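Gripper trials: frequently asked questions

Last tidied in August. If your question isn't answered, it may be because the answer was embarrassing.

What are you comparing?

Hand-held grippers, mostly, of the two-jawed sort you carry about and squeeze yourself. We try out jaws, pads, cameras and the odd controller, and write down which ones we would willingly pick up a second time. We began with two, the Tondov and the Peden, and the cupboard has been filling up ever since.

Do you sell any of them?

No. We once sold a used Peden to a reader and spent the next month as its unpaid helpdesk.

Can I send you mine to try?

Yes, if you pay the postage both ways and don't mind reading what we think of it. Please include the cable. We own 9 spare cables and none of them has ever fitted anything.

How long does a trial last?

A full trial is 500 grasps per gripper, spread over several days. We used to do it in one afternoon, but by the end we were scoring the state of our wrists. A short trial is 54 grasps and is meant only to tell us whether the long one is worth the bother. The first Brorard failed its short trial before lunch. The second, with the softer springs, went the distance and is now the one everybody reaches for.

What counts as a successful grasp?

The object leaves the surface, stays up while you count to five, and goes back down in the state it was found. Bruising counts as a failure. So does catching the thing with your other hand, however gracefully.

Which gripper is best?

For what? The Tondov is the strongest and has the manners to match. The Peden is kind to soft things and hopeless with anything flat. The Brorard does most jobs tolerably and weighs 775 grams, a number you will not notice for ten minutes and will notice a great deal after that. If you forced us to keep one, it would be the Brorard, with the Peden's pads glued to it — a combination neither maker has shown any interest in.

Do you mount them on arms as well?

Sometimes. We have a small Cuadros arm, and it is perfectly good once it has been calibrated, then calibrated again, then left alone. Results from the arm are kept apart from the hand-held ones. An arm will repeat the same poor approach all day without complaint, whereas a person corrects it without noticing, so the two sets of scores don't belong in the same table.

Where should the camera go?

On the gripper, looking down between the jaws, as close to the middle as the linkage allows. We have tried it on a helmet (good view of the tester's knuckles), on a tripod (good view of the tester's back) and on a shelf (fell off). Whatever you choose, check that you can still see both jaws when they are fully open. A wide lens usually sorts this out, at the cost of making everything near it look enormous.

What should I practise on?

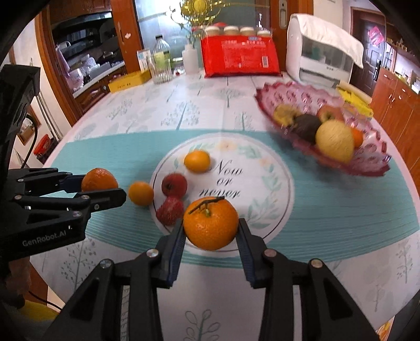

Pads and jaws show their habits soonest on things that are round, slightly heavy and easily offended, so we tell everyone to start with fruit. Citrus is forgiving: the skin gives a little and a ridged pad has something to bite on. A mandarin with its stem and leaf still on is better practice than a bare one, as you have to bring the jaws down either side without snagging the greenery. Move on to apples when that gets dull, then to a pear, whose shape has no respect for parallel jaws. Leave the glass bowl until you trust yourself.

Do I need a special surface?

A kitchen table will do. Put a cloth on it if you're using a camera and your tabletop is shiny, or you will spend your evening studying the reflection of a light bulb. Patterned cloths are fine for practice. For scored trials, use the same one every time, even if you have come to hate it.

My gripper squeaks. Is that normal?

For a Tondov, yes. For anything else, look at the screws on the linkages and nip up any that have worked loose. Don't oil the pads. Someone always oils the pads.

Will you publish the raw scores?

When they have been typed up. At present they live in a notebook with a coffee ring across most of the Peden results, and we are still deciding whether one of the figures is a three or an eight.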